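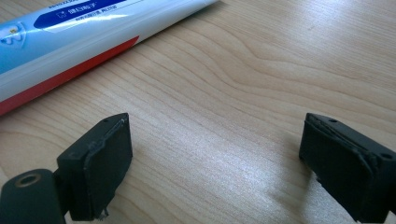

Welcome to the questions page for the Irley Film Evenings, which show old detective and mystery pictures in the upstairs room at Figueroa House from October until the clocks go forward. We get a lot of the same questions at the door, and we're always happy to answer them there (do come and say hello!), but we thought it might save you a wait in the cold if we put the answers in one place. People come to us from quite a way off, and a good few make a weekend of it, so pack as you would for any short trip away: a toothpaste tube, a warm jumper, and your reading glasses if you like to follow the programme notes. The questions are in no special order, so please have a wander.

What sort of films do you show?

Mysteries, mostly, and mostly the older ones. Country house murders, missing necklaces, trains that arrive with one passenger fewer than they set out with. We do stretch the word a bit when there's something we're fond of, and last season we had a ghost story that had no detective in it at all, only a very worried solicitor. It was one of our fullest nights. Now and then we put on a silent film with the piano, and those evenings tend to go early, so do book if you can.

Who chooses them?

Kazimír Danko draws up the list each summer, and has done from the start. He reads every suggestion that goes in the box by the door, even the ones on the backs of bus tickets, and he'll gladly tell you why your favourite isn't in this year. Sometimes there isn't a decent print to be had, and sometimes we simply can't trace who holds the rights.

How many people does the room hold?

It holds 70, and we don't squeeze in any more than that, however nicely you ask. The seats aren't numbered. If you're coming as a group and would like to sit together, the doors open at half past six and the film begins at half past seven, so there's plenty of time to get settled and have a chat.

What is the Gurnent Collection, and can I look at it?

You certainly can. It's a library of detective fiction and film books left to us by a reader in the village, and it lives on the shelves along the landing. There are up to 2,000 books in it, plus boxes of old programmes and lobby cards that we're still sorting through. Members may borrow two books at a time and keep them until the next screening. If you're only visiting, please do sit and read for as long as you like before the film, but leave the book on the trolley when you've finished with it. We have our own way of shelving them and it takes some learning.

Will somebody give away the ending?

We do try very hard! The introduction before each film never goes past the first murder, and the printed notes have the spoilers on the back page, upside down. The talk afterwards is a different matter, and if you've got the novel half read at home you may want to slip out for your coat before it gets going. It can run on until ten, and we have been known to carry it on down the stairs.

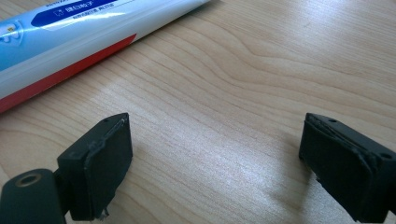 Do you ever show new adaptations?

Once or twice a season, yes. We know that some of our regulars can't bear to see a well-loved sleuth given a mobile telephone, and others think it's high time, and both lots are very welcome. We usually pair a newer film with an older version of the same story a fortnight apart, so that you can compare them. I must confess I went into the last pair quite sure which I'd prefer and came out having changed my mind, mainly on account of the butler.

What is Flandari?

Flandari is our little magazine. It comes out twice a season and we print 600 copies, with reviews, letters, and a long serial mystery written by a different member each time, which makes for some very sudden changes of weather and at least one character who has died more than once. It's free to members. Anybody may send in a review, and you don't need to have written one before. Keep it to a page or so, please, and mark it clearly if you name the culprit.

Can I bring children?

Older children, yes, and they often guess the answer well before we do. The programme has a note beside anything that's a bit grim. The late showings aren't really suitable for little ones, as the room is properly dark and the last part of the evening does go on.

Can I bring my own supper?

Sandwiches are fine, and so is a flask. Crisps we'd ask you to finish before the lights go down.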